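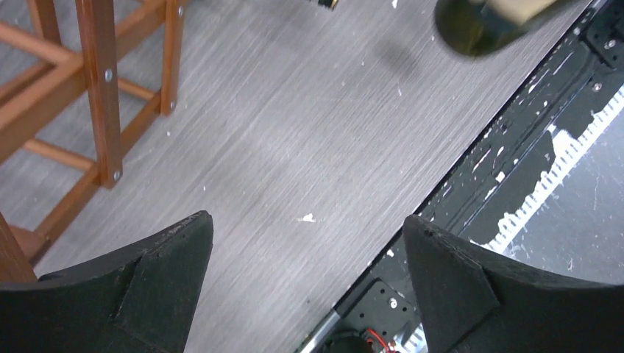
Wooden rack on the bench, gripper fingers open.

Budgeting for a bench robot

The arm is the cheap part. We put 3,000 aside for ours and felt rather grand, then met the extras. Before you sign anything:

Price spare fingertips first. A set from Brivar was 50, and you will want two.

Leave 5 per cent for bolts, cable and the bracket you forgot.

Measure the bench, then measure the door. Clarelau charged us 364 to deliver twice.

Ask what the support plan covers – Denduretti's covered answering the phone.

Buy in August if you can wait. Mushi clears its old stock then, dust included.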